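4.2 Slender objects: the chopstick task

Of the seven kitchen chores in our set, sorting chopsticks into a basket gave the policy the most trouble. The demonstrations were collected with hand-held parallel grippers in a home kitchen in Linville, and the full set holds 3,490 episodes, of which 609 are of this chore. Training followed Section 3, with the Sternent encoder left frozen.

A chopstick is light, narrow and stiff. A small error in finger height closes the pads on cloth, and a small error in wrist angle leaves the stick tilted so that it strikes the rim. The openwork basket adds a third problem -- tips can catch in the lattice instead of dropping through the mouth. Figure 6 shows the working area. 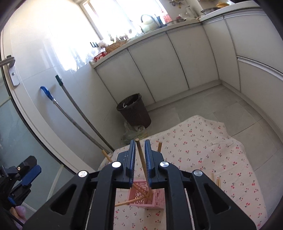
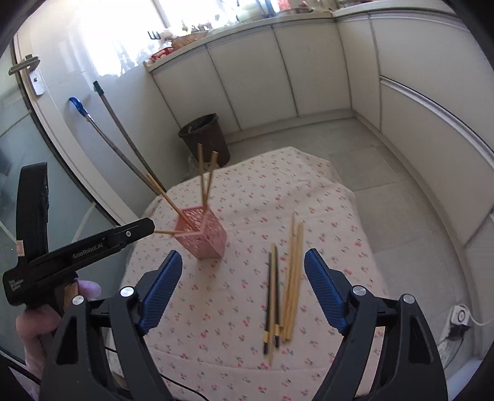
Figure 6. Chopstick task during data collection, two views. Top: a wooden stick held between the ridged blue pads, near the pink basket. Bottom: open gripper with loose chopsticks between the pads, light wooden and black; a second hand-held gripper at left.

We scored 700 trials on the Flotavberg arm. Single sticks lying apart from the others were picked and placed in most cases. Bundles were much worse. When sticks lay side by side, the gripper often closed on two at once, and the policy had no learned way to put one back. Human operators using the same grippers corrected this with a slight roll of the wrist, a motion that the policy rarely reproduced.

Speed is a separate matter. The time limit was 900 seconds per trial, and several bundle trials reached it with sticks still on the cloth. We do not consider the chore solved at household level. Force sensing at the pad, as proposed by Henriques, would be the next change to test.

Comments (3)

Remzi Türkmen
Were the black chopsticks scored separately from the light ones? I would expect the depth estimate to suffer on them.

kitchen_bench
Second the question above. Also, does picking two sticks at once count as a failure if both end up in the basket?

pvl
900 seconds is generous. My dishwasher rack is still safe from these things.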